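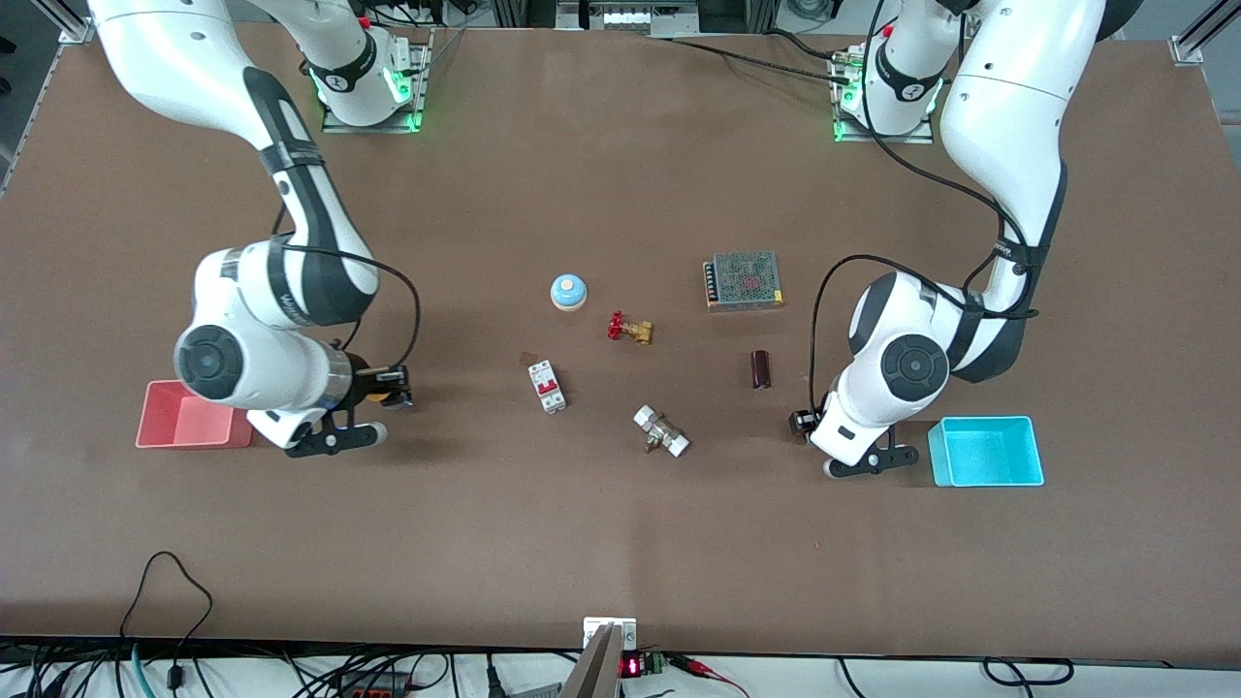

Chapter 9
Reading a Parish Church from the Outside

Filed under: Architecture & Heritage, Student Reading
32 shares | 17 comments

Most people, when they visit an old church, go straight in through the door, and I can't blame them, particularly if it happens to be raining. I'd like to ask you, all the same, to spend the first part of your visit out in the churchyard, walking slowly round the building with a notebook (and a decent pair of boots, as the grass on the north side is nearly always long). By the time you come back to the porch you will have a fair idea of how the place grew, and the inside will make a great deal more sense to you.

In the last chapter we looked at large town churches, where there was money enough to pull down whatever was out of date and start afresh. Village churches are another matter. They were patched, stretched and propped up by people who kept whatever they could, so a single wall may hold the work of five or six different centuries. We shall take as our main case the church at Ullora, a modest building on a chalk ridge, which I first saw on a bitterly cold afternoon in January and have been fond of ever since.

The tower at Ullora stands at the west end and looks, at first glance, to be all of a piece. Look again at the corners. Up to the level of the first string course (the thin projecting band of stone that runs round the outside) the cornerstones are long and short by turns, set upright and then flat. Above it they are neat, even blocks. The lower part is the older by several generations, and whoever raised the tower simply carried on from where the first masons had stopped.

Now walk along the south side. There are three windows in the nave and no two of them match! The nearest to the tower is a plain lancet, narrow and pointed. The next has two lights with a small quatrefoil over them, and the third is broad and rather flat-headed, with upright bars running to the top. It is tempting to date the whole wall from the oldest window, and students do it every year, but windows were moved about a good deal. Fabian Zürcher, in his survey of the ridge churches, argued that the lancet had come from the chancel and was put into the nave when the chancel was lengthened. Rin Koyama disagreed with him, and we shall come to her reasons in section 9.2, where the mortar joints are discussed.

The roof tells its own story too. On the east face of the tower you will find a sloping line of stone, like an upside-down V, standing well clear of the present roof. Builders call this a weathering, and it marks where an earlier and much steeper roof once met the tower. Such lines are easily missed on a dull day, so do go back when the sun is low.

Before you read on, choose a church within reach of home and make one full circuit of it. Draw a rough plan, however wobbly, and mark every place where the stone changes colour or size, or where a straight joint runs up the wall. Keep the plan by you, as you will need it for the exercises on buttresses and blocked doorways.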